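Pirnby woven basket, orange, the shallow one

Reviewed 23/04/2022

Quick one, I have a pile of these to get through before the spring list closes.

Bought two from Setby, paid for out of the club budget, 59 dollars for the pair with shipping. Came in a flat box with way too much paper. No tags inside, no care card, just a sticker with the item number (1587) which peeled off clean. Points for that.

What we wanted: something low to sit on a plain white table and hold small stuff. Sign-in pens, name tags, the odd set of keys. The old wire tray from Distik scratched everything it touched and looked like it belonged in a garage. So, wicker.

Color first. The listing calls it "honey". No. It's orange. Warm, kind of amber, nice on white, but if you're matching it to a tan couch you will be sending it back. I like it a lot. Two people in the club don't.

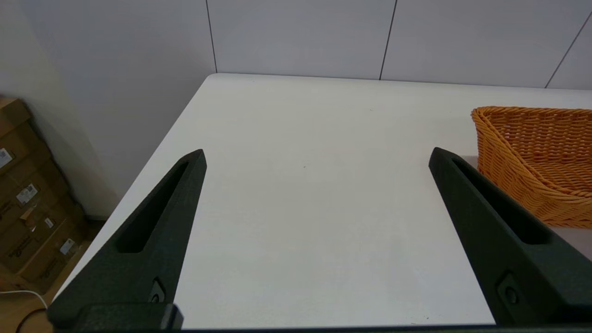 Setby Home & Table Club / Reviews Desk

Weave is tight. Ran a pair of old tights over both baskets, which is my usual test, and got one snag on the first and none on the second. Good for the price. The rim is rolled over and that's the best bit, comfortable to grab and no sharp ends poking your palm. I've had pricier baskets that did worse there.

Shallow though. Know that going in. Fine for pens, napkins, a few rolls of tape. Mail works if you lay it flat. Not fine for fruit, we tried oranges and the top ones rolled off when somebody bumped the table. Bread, ok, if it's sliced.

Weight: barely any. Slides around on a smooth tabletop if you're rummaging with one hand. I stuck four felt dots under mine and that fixed it. Should come with them.

Cleaning. Crumbs get in the braid. Tip it over the sink, smack the bottom, then an old toothbrush. Damp cloth for the rim. I haven't soaked it and wouldnt. Color didn't come off on a white cloth, so no worry about stains so far.

Compared to the Sinaga one we reviewed last August: the Sinaga is deeper and stiffer, has handles, costs nearly double. Better basket if you carry things room to room. For something that just sits on the table I'd take the Pirnby.

Gripes, short version: wrong color name, no feet, and the two we got aren't quite the same size. Not by much, but they don't nest, so storage is a pain. Setby offered to swap one. Haven't gotten around to it.

Would buy agian, yes. Single basket for a desk or entry table, go for it. If you need a matching set ask them to check sizes before they ship.

Score: 4 out of 5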